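Clusta Forums > Small Plush > Display and Storage
Thread: Shallow green dish as a stand for small plush: rim height, dye, plasticiser

tarn_and_felt
Posts: 516
Posted 3/25/26

I am replacing the acrylic risers on my white table with shallow dishes. The first one is a pale green Preltton, bought second-hand from Hồ, the homewares place near the station. I measure 189 mm across the outside of the rim. The seller's tag said glass. No maker's data on the glaze, coating or anything else.

Two questions. First, is a raised rim a problem for long pile where the fur rests against it for months? Second, is there any known colour transfer from a tinted dish into white polyester? I have lost one white piece to a dyed cork mat and would prefer not to lose another.
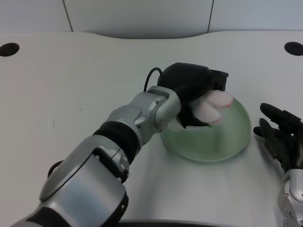 Green dish on the white table, pink and white plush over the left half of it.

Room is north-facing with a blind, so it gets a fair bit of indirect light.

kettle_grey
Posts: 54

If the colour is in the glass itself, it won't migrate. It is a metal oxide in the melt and it stays there. If the dish is clear glass with a sprayed coating on the outside, it still won't touch the plush unless the coating wraps over the rim. Run a fingernail over the edge. A sprayed coat usually has a step you can feel.

The rim is a separate matter. Long pile takes a set under its own weight. A light piece takes a mild one and it brushes out.

mullock
I don't think it's glass. The inside reads as matte to me, at least in part. Could be a resin or a melamine. If it is a soft plastic then plasticiser is what you should be worrying about, and the dye question comes second. I had a vinyl tray go tacky under a Grakach bear in January and the pile on the base came away with it.

kettle_grey
Matte doesn't rule out glass. Acid-etched glass is matte. So is anything that has been through a dishwasher enough times.

mullock
Granted, but the tag is a second-hand seller's tag. I'd test before putting anything white on it.

tarn_and_felt
Posts: 516

Fair. Tests so far: it is cold to the touch next to a melamine plate kept in the same cupboard, and it rings when tapped with a teaspoon. Neither is conclusive. No step at the rim that I can find.

The piece that will live on it is the white bunny with the pink-lined ears. Lying on its side it fills most of the inside of the dish, with a crescent of green left over. It weighs 54 g on the kitchen scale, so I am not concerned about load.

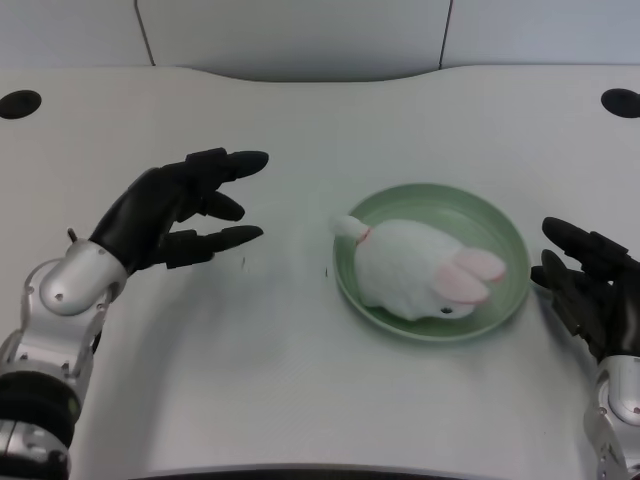 What I had not thought about until I typed the above is the red band near the tail end. I bought it with the band on and have never taken it off. If anything on that shelf is going to bleed, I suspect it is the band, well ahead of the dish.

salt_pan
Agree about the band. Red is the usual offender on polyester pile, mostly when there is moisture about. Damp a white cotton bud, hold it against the ribbon for a minute, and look at the bud under daylight. Any pink at all and I would take the ribbon off and store it flat in tissue.

Also, side-lying is harder on the ears than upright. Where one ear overlaps the other, the lining underneath gets a crease. Turn it over every so often.

kettle_grey
Posts: 54

I would leave the band alone. On some makes it is stitched through, and cutting it drops the value more than a faint pink line would. Dry room, no handling, no bleed. The cotton bud test adds water to a join that has been dry all along.

salt_pan
A damp bud is not a soak. You test the loose side of the ribbon, away from the fur.

kettle_grey
If there is a loose side.

tarn_and_felt
Posts: 516

The band is thin and I can't get a bud under it without pressing on the pile. Leaving it for now.

On crushing: I can cut a disc of unbuffered tissue to sit inside the rim. That separates the fur from the dish whatever the dish is made of. Does anyone have an objection to unbuffered tissue against polyester?

mullock
None. Buffered would be fine too, polyester doesn't care about the alkalinity. Change it every 12 months and look at the old sheet for staining. If the tissue comes up clean, you have your answer on the plasticiser as well.

Cut it small. White tissue standing proud of a green rim looks like takeaway packaging.

drift_gauge
Coming at this from the other end: I keep mine upright on flat ceramic coasters, no lip. A lip collects dust and loose fibre, and you have to lift the piece out to clean it. With a coaster you can vacuum around the base through a bit of mesh.

tarn_and_felt
Posts: 516

Mine rolls if it is on a flat surface, so it needs the lip. The dust point is noted. I will cut the tissue tonight and start with the dish at the back of the table, away from the window.

mullock
Post the old sheet when you change it.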